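Sudow Community Workshop – Safety Walkround
25 November 2023
Inspected by Lotte De Haan, accompanied by Pieter Brouwer, who had the keys

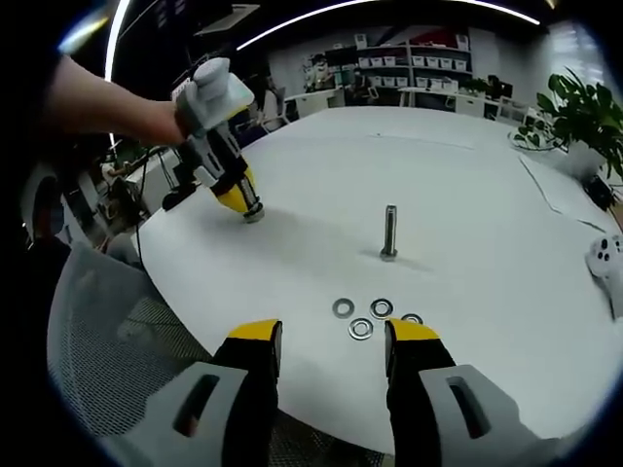 Washers on the white tabletop.

1. Fire exits clear: FAIL
The rear exit opens 40 cm, then meets a canoe. Ruben Van den Broek describes the canoe as temporary. It was described the same way in February.

2. Extinguishers in date: PASS
Both tagged and on their hooks. One is wearing a scarf. Remove scarf.

3. Small parts stored in closed bins: PARTIAL
Bins are labeled, in two competing systems. Drawer 28 says "misc" and drawer 39 says "misc, other." Pick one.

4. Saw guards fitted: PASS
Guard on the table saw is new and fits well. Old guard is still hanging beside it. Throw it out.

5. Extension cords: FAIL
Cord behind the lathe has been repaired with electrical tape, then with packing tape. Cut up and binned during the visit – Pieter observed a short silence.

6. Eye protection at each station: PARTIAL
Missing at the grinder, where a note reads "borrowed, back soon, Z." Zulmira Lobo to return or replace.

7. First aid box: PARTIAL
Plenty of slings. No bandages. Eyewash fine.

8. Solvent cabinet locked: PASS
Locked, with the key in the lock. Passing it this once. Key goes to the office.

9. Lighting: PASS
Tube over the paint bench flickers but is lit.

Items 1 and 5 to be fixed before the room is used again. Frans Prins to sign off on the exit after walking through it, upright, without turning sideways.

Next walkround: February. Canoe permitting.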